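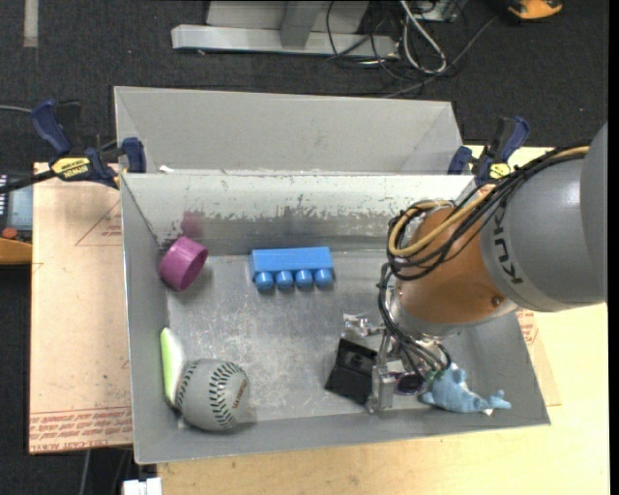
Mixed small toys in one of the gray sorting bins, January.

Progress report to Soltani: toy library restock, Tratusley

Prepared by Siamak Fallahi

Work on the restock continued through January. The grant covers sorting, cleaning and relabeling of donated small toys before they go out on loan from the Tratusley branch. We have now been through nearly 100 items.

Sorting. Donations arrive mixed, and a single bin can hold a purple cup, a blue block toy with pegs, a ball and a plush sea animal. Soft toys are pulled first and go to the wash. Hard plastic is wiped down and checked for cracks. Balls are kept apart from the under-threes stock.

Bins. The metal floors are scratched and scuffed, and the paint on the inner wall of at least one bin is worn and chipped. We would like to replace 2 bins before the spring loans start. Sotura has quoted for plain gray ones in the same size — delivery would take 8 weeks. The cost fits within the equipment line and no extra money is requested.

Labels. Flutia delivered the new tags late, so relabeling is behind the sorting. Plush toys keep their sewn-in tags and get ours on a loop.

Next period. Finish the relabeling, clear the remaining plush, and enter everything in the loan catalog. Please confirm that the bin purchase can go ahead — the quote is held until the end of February.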